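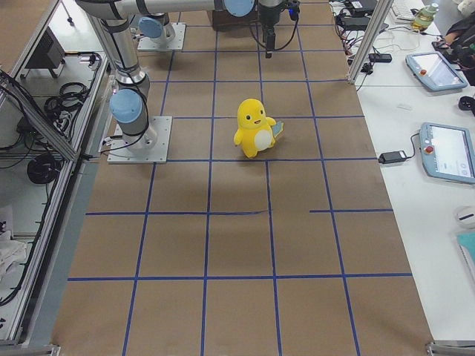
Why not one big box for everything, asked a student from another group when we presented our plan in April, and we did not have a good answer on that day. We said that a big box is bad because things get lost on the bottom. The student replied that in her family there was one big box for ten years and everything was lost in it, but the floor was always clean. We wrote this down, and it became a part of our project. This report is, in some way, our long answer to her.

Pernent: A place for soft toys in small rooms
Report of Group 2, Home and Space course, Eynon College
Submitted Oct 26, 2026

1. What we wanted to find out

Pernent is the name we gave to our project on storing soft toys. We chose soft toys and left out blocks, cars and puzzles. Blocks can be poured into a container and they do not mind. A soft toy has a shape which gives way when you press it, but it comes back when you take your hand off, and then the drawer does not close. Also, children often have strong feelings about where a soft toy sleeps, and parents told us that this matters more than the order in the room.

We had three questions at the beginning:

Where do families with small rooms keep the soft toys now?
Is a drawer, a shelf or an open box easier to use every day?
How far from the play place can the storage be before people stop using it?

The third question was the most difficult one, and we can answer it only partly.

2. The families

We gave a questionnaire to families who visit the toy library in Lesbridge. We received 29 questionnaires back. One page was about the room and one page was about habits. We asked the parents to draw the room from above, even if they cannot draw. The drawings were much more useful than the written answers. For example, a parent wrote "toys are in the cabinet", but in the drawing there was also a pile between the bed and the wall with the word "dogs and bears" next to it.

Most families use more than one kind of storage. The open box is the most common, and it usually stands near the door, where there was still a free place for it. The drawer comes second. Many parents said that the drawer was first for clothes, and the toys moved into it slowly. The shelf is used mostly for toys which the child does not play with anymore, or for toys that were a gift and should be visible when the grandmother comes.

We also asked the families to keep a diary. Every time when a soft toy was put away, they made a small mark under "drawer", "shelf" or "box". At the end we had 2,681 marks. Some families made the marks very carefully and some, we think, filled in the whole week on Sunday evening. We could not separate the two kinds, so we use the diaries only for the general picture and we do not compare one family with another.

3. The table

For the work on the layout we used a large table surface covered with brown kraft paper, with blue tape on it in a grid. The idea was simple. A room is drawn on squared paper, so we wanted the squares to be big enough to put real things on them. With the grid we can say in which square the toy is and in which square the front of the drawer is, and everybody understands the same place.

Some practical remarks for the students who will do this after us:

The tape does not go straight by itself. Put a pencil line first. We were impatient with this, and the strips are a little wavy in places.
Kraft paper makes creases when you lean on it. A crease is not a problem for a soft toy, but a small cabinet can stand unevenly on it.
Choose dark tape. We tried a light one first on a small piece of the paper and could not find the lines again in the evening.
Write the names of the squares on a separate plan. If you write on the paper, you will want to change the names later.

The squares are only roughly equal. For our purpose it is enough, but a person who wants exact distances should use a ruler for every measurement and should not count squares.

As the main object we took a yellow plush toy with a big round head, a white belly and short arms. We wanted one with a difficult shape. A flat rabbit with long ears goes into any drawer. A toy with a big head is a better test, for it can be too high in the place where the rest of it is low enough. It also has to be decided if it goes in on its back, on its face or on the side, and the families had different opinions about this. A few of them wrote that it is not nice to put a toy on its face.

4. Drawer, shelf and box

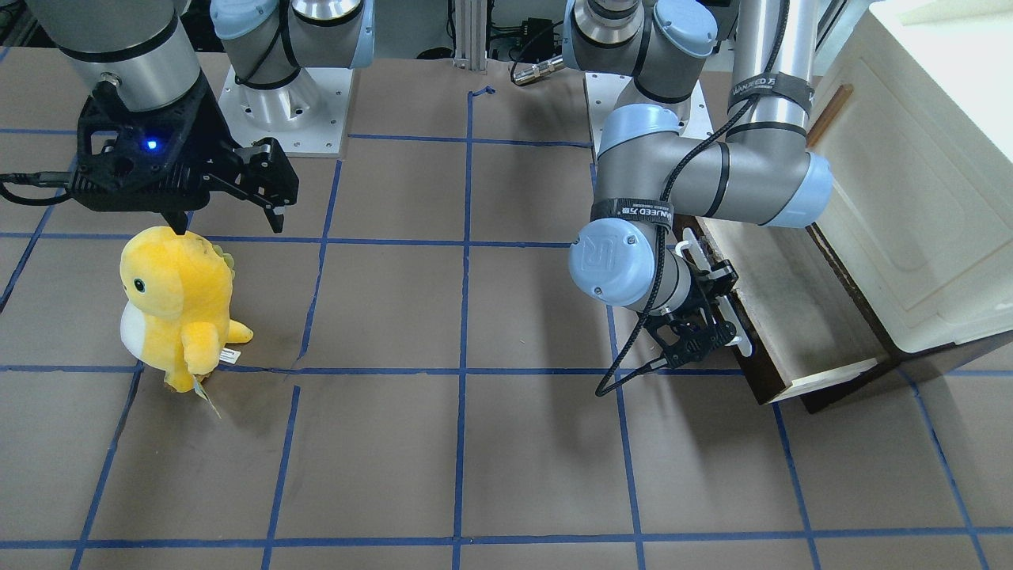 A drawer has to be open before the toy is in your hand, wrote one reader in the margin of our draft, otherwise you put the toy down again to open it, and then it stays where you put it down.

We think this remark is the best explanation of what we saw in the diaries. The families who like their drawer often leave it open during the whole play time. They open it in the morning and close it before the night. The families who keep the drawer closed for reasons of safety or good looks use the box more, even if the box is farther away.

An open drawer has its own problems. It takes space in front of the cabinet, and in a small room this is the same space where the child sits. On our grid you can see how quickly the floor becomes small when a drawer is pulled out. If the open drawer reaches over the place where one walks, an adult will push it closed without thinking. Several parents said that they do this many times in a day and are not aware of it until they hear the noise.

The height of the drawer front is also important. If it is high, a small child cannot see what is inside and throws the toy over the edge. If it is low, the toy is visible, but with a big head it will stand out and catch when the drawer is closed. We first believed that there must be one correct height. Now we believe that it depends on the biggest toy which the family really wants to keep in it, and that this toy should be tried in the shop, although people may look at you.

The shelf was less used than we expected. It needs more care, for the toy must sit or stand. A soft toy with short legs falls forward. On the other hand, children choose faster from a shelf than from a drawer, and two families changed from a drawer to a shelf during our project because of this. One of them changed back.

About the open box we must be fair. In our first plan we called it "the bad solution". The diaries show that it is the storage which people use when they are tired, and people with small children are tired often. The toys on the bottom are forgotten, this is true. But for a family that wants to see the floor in the evening, it works.

5. The furniture

We compared our notes with the small cabinets in the Girkemard furniture store, where we were allowed to open and close the drawers as long as we wanted. Our upper limit for the price was 100 dollars, since many families wrote that they would not pay more for something that holds only toys. Under this limit we found mostly cabinets with shallow drawers. The deep ones come as part of bigger furniture for clothes.

We also looked at the handles. A small knob is hard for little fingers and it catches on sleeves. A wide handle is easier, but then children like to stand on it. We have no advice here.

6. What did not go well

We started the diaries too late. The first families had the diary during school time and the last ones during the holidays, when everything at home is different.

We had only parents as our source for the children's opinions. The children were not asked directly, because we did not have the permission in time.

On the distance question, we can say only that the families with storage in the same corner as the play place made more marks in the diary. We cannot say if this is from the distance or if such families are more orderly in general. The rooms in the drawings have no scale, so we could not move them to our grid in a correct way. Next time we would give the parents squared paper.

7. What the next group could do

Take two toys together, a hard one and a soft one, and see how they share a drawer. Ask the families to draw the room two times, in the morning and in the evening. And please keep the roll of kraft paper dry. Ours stood near the window at first and we had to buy another one.

The diaries without the names, the drawings and the plan of the squares are in the project folder at the department office. The drawings may be copied for classes, but the parents ask that they are not put on the internet.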